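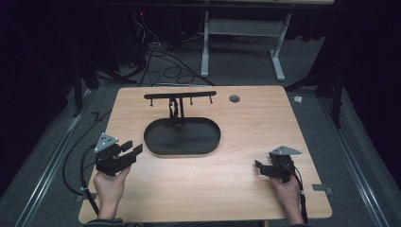
明るい木目の机と、黒いT字型のラック

封筒がぽこっと開く「ポケットカード」の作り方

こんにちは。今回は、以前からご質問の多かったポケットカードの作り方を、ゆっくりご紹介しますね。二つ折りのカードの内側に小さなポケットがついていて、そこにメッセージのタグを差し込めるタイプです。見た目は手が込んでいるのですが、折って貼るだけの場所がほとんどなので、カード作りが初めての方にも楽しんでいただけると思います(わたしも最初に作ったときは、あまりに嬉しくて家族全員に配ってしまいました!)。

用意するもの
・カード台紙用の厚紙 1枚(わたしはJomdaleの生成り色を使っています)
・柄の紙 1枚(Trakskaの48枚入りパッドから、小花柄を選びました)
・タグ用の白い厚紙 少し
・細いリボン、または麻ひも 
・両面テープ(細いもの)
・折り筋をつけるヘラ、定規、カッター
・お好みのスタンプと黒インク

1. 台紙を折る
台紙をA5サイズに切って、長い辺の真ん中にヘラで折り筋を入れます。いきなり手で折ると紙の表面が割れてしまうことがあるので、ここだけは急がず、定規を当てて二度ほどすーっとなぞってください。折ったあと、ヘラの背で山をしっかり押さえると、立てたときの姿がきれいです。

2. ポケットを作る
柄の紙を横12センチ、縦9センチに切ります。左右と下の三辺に1センチずつ折り筋をつけ、下の角を二か所、斜めに切り落としてから、のりしろを裏側へ折りましょう。上の辺はまっすぐのままでもいいですし、丸く切り抜いておくとタグがつまみやすくて便利です。わたしは瓶のふたを当てて鉛筆で半円を描いています。専用のパンチがあればもちろんそちらでどうぞ。

3. ポケットを貼る
のりしろに両面テープを貼り、カードを開いた右側の、下から1センチほどのところに置きます。はくり紙は端だけ少しめくっておき、位置が決まってから全部引き抜くと曲がりません。この方法を覚えてからというもの、貼り直しがぐんと減りました。

4. タグを作る
白い厚紙を横8センチ、縦11センチに切り、上の角をふたつ落とします。穴をあけてリボンを通したら、もうそれだけでかわいいんです! スタンプを押すならリボンより先に。インクが乾くまで、お茶でも飲みながら待ってくださいね。わたしはCistnessの「ありがとう」のスタンプを押しました。文字が細いので、インクは軽くたたくようにのせています。

5. 表紙を飾る
表紙は余白をたっぷり残して、ポケットと同じ柄の紙を細い帯にして一本だけ貼りました。あれこれのせたくなる気持ちはよーくわかるのですが、開いたときに柄がぱっと現れるのが楽しいカードなので、表は控えめがおすすめです。さみしければ、帯の上に小さなボタンをひとつどうぞ。

うまくいかないときは
タグがきつくて入らない場合は、タグの幅を2ミリほど細くしてみてください。ポケットがふくらんでカードが閉じにくいときは、のりしろの角が重なっていることが多いので、もう少し大きめに切り落とします。

材料のこと
柄の紙は、Hayatのばら売りだと1枚109円で、少しだけ試したい方にぴったりです。まとめて作るなら紙もスタンプもそろえて、予算は最大3000円くらい見ておけば十分でした。余った端紙は捨てずに取っておいて、次のカードの帯に使っています。

8月は暑中見舞い用に、青い紙で同じカードを作る予定です。縦長バージョンの型紙も、そのときにいっしょに載せますね。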